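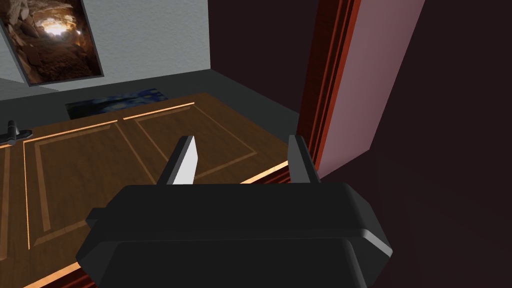
How to Quiet a Squeaky Interior Door (Without Buying Much)

I have read a lot of advice on door squeaks and most of it seems to be written to sell a spray can. The stuff in the can does work, for a week. Then the solvent dries off, dust moves in, and you are back to creeping down the hall at night.

What you need: a hammer, a large nail, paper towels, fine steel wool and a tube of plain silicone grease. I paid 590 for mine at Skustska, in the local money, and it will outlast the house.

Step 1. Find the hinge that makes the noise. Swing the door slowly with a finger on each hinge in turn. The bad one buzzes a little. People tell you it is always the top one. On my doors it was the middle one twice.

Step 2. Close the door and tap the pin up from below with the nail. One pin at a time, please – pull them all and you will be holding a door.

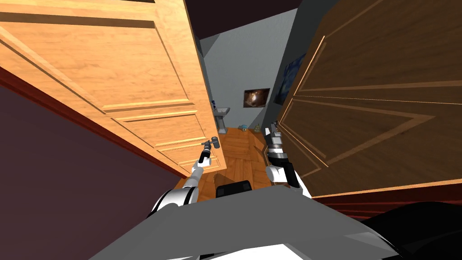 Step 3. Wipe the pin down. If you see black gunk or rust, rub it with the steel wool until it feels smooth, then wipe it again. Most guides skip this and I think it does more good than the grease.

Step 4. Put a thin film of grease on the pin. The Irkach leaflet says to fill the barrel. I tried that and spent the evening cleaning drips off the trim.

Step 5. Drop the pin back in, tap it home, and swing the door 30 times. Wipe off whatever squeezes out.

Still squeaking? Check for loose hinge screws, then for a bent pin. Dela Korletey, who hung the doors in my building, straightens them with two light hammer blows on concrete. I had my doubts, but mine went back in and has been quiet since September.
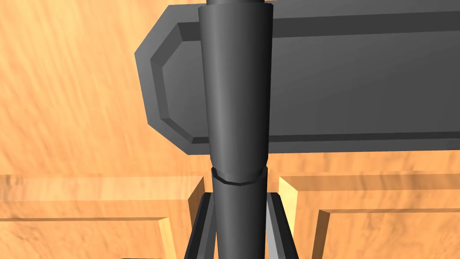 Dark gray cylinder, two sections with a ring at the join.

As for candle wax, bar soap and petroleum jelly: I tried all three. Soap was the worst. Wax was fine on a closet door that hardly gets used.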